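고객지원 접수 내역 / 종이 공예 재단기
제품: Sulton 전자 재단기
구입처: Driris 온라인몰
상태: 처리 중

[문의]
카드 만들기용으로 산 재단기인데 칼선이 자꾸 밀립니다. 꽃 모양 다이컷을 자르면 시작점과 끝점이 안 맞아서 꽃잎 하나가 늘 벌어져 있어요. 상품 설명에는 두꺼운 카드지도 한 번에 깔끔하게 잘린다고 되어 있던데 솔직히 처음부터 반신반의했습니다. 용지는 Hanrahan 무광 카드지, 매트는 본체에 들어 있던 기본 매트입니다. 설정은 '카드지 - 두꺼움' 그대로 두었습니다.

[답변 1]
안녕하세요. 불편을 드려 죄송합니다. 대부분의 경우 매트 접착력이 떨어지면 비슷한 증상이 나타납니다. 매트를 미지근한 물로 씻어 말린 뒤 다시 시도해 주세요. 칼날 캡도 분리해서 종이 가루를 털어 주시기 바랍니다.

[고객 회신]
매트는 새것입니다. 산 지 얼마 안 된 매트의 접착력이 벌써 떨어졌다면 그건 그것대로 문제 아닌가요? 그래도 하라는 대로 씻어서 말렸고 칼날 캡도 열어 봤습니다. 가루는 거의 없었고 결과는 똑같습니다. 같은 꽃을 세 번 잘랐는데 세 번 다 같은 꽃잎이 벌어졌습니다. 종이가 미끄러진 거라면 매번 다른 데가 어긋나야 할 것 같은데요.

[답변 2]
확인 감사합니다. 아래 항목을 차례로 점검 부탁드립니다.
- 칼날 압력을 한 단계 올리고 속도를 가장 낮게 설정
- 매트 좌우가 롤러 밑에 고르게 물렸는지 확인
- 프로그램에서 '보정' 메뉴 실행 후 시험 사각형 재단
- 타사 용지 대신 Sulton 정품 카드지로 시험

[고객 회신]
순서대로 적습니다.
압력 올림: 매트까지 칼자국이 났고 꽃잎은 여전히 벌어짐.
속도 낮춤: 오래 걸리기만 하고 차이 없음.
롤러: 양쪽 다 잘 물려 있음.
보정: 사각형은 멀쩡하게 나옴. 그런데 한 변이 40mm인 원을 자르니 (한 변이 아니라 지름이요) 이음매에서 또 어긋남. 직선만 잘 되는 기계인가 봅니다.
정품 카드지: 안 샀습니다. 종이를 더 사야 원인을 알 수 있다는 말은 좀 믿기 어렵네요. 집에 있던 Fundmont 색지로 대신 해 봤는데 증상이 같았습니다. 두 회사 종이가 똑같은 자리에서 말썽이라면 종이 탓은 아니라고 봅니다.

[답변 3]
상세한 점검 감사드립니다. 직선은 정상이고 곡선의 이음매에서만 어긋난다면 칼날이 홀더 안에서 원활하게 회전하지 못하는 것으로 추정됩니다. 홀더에서 칼날을 빼서 손끝으로 가볍게 돌려 보시고, 뻑뻑한 느낌이 있는지 알려 주세요. 아울러 프로그램의 '겹쳐 자르기' 값이 0으로 되어 있는지도 확인 부탁드립니다. 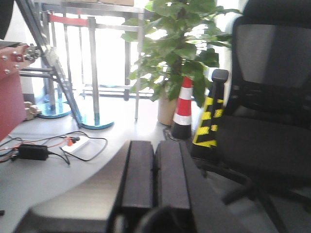

[고객 회신]
겹쳐 자르기 값은 0이 맞았습니다. 제가 건드린 적은 없으니 처음부터 0이었겠죠. 이게 원인일 수 있다면 왜 첫 답변에서 매트부터 씻으라고 하셨는지 모르겠습니다. 칼날은 돌리면 중간에 한 번 걸리는 느낌이 있습니다. 값을 올리고 다시 잘랐더니 원은 닫혔는데 꽃은 아직 끝이 살짝 들립니다. 나아지긴 했지만 해결은 아닙니다.

[답변 4]
걸림이 있다면 칼날 홀더 불량일 가능성이 높아 교체용 홀더를 무상으로 발송해 드리겠습니다. 수령 후 겹쳐 자르기 값은 그대로 두시고 꽃 도안으로 다시 시험해 주세요.

[고객 회신]
받아 보고 말씀드리겠습니다. 9월에 카드 모임이 있어서 꽃을 700장 잘라 둬야 합니다. 홀더를 바꿔도 같으면 그때는 부품 말고 환불로 처리해 주세요. 해결 완료로 닫지 말고 열어 두시기 바랍니다.

[내부 메모]
홀더 발송 접수. 고객 요청에 따라 종결 보류. 재발 시 Driris 쪽 환불 절차로 이관.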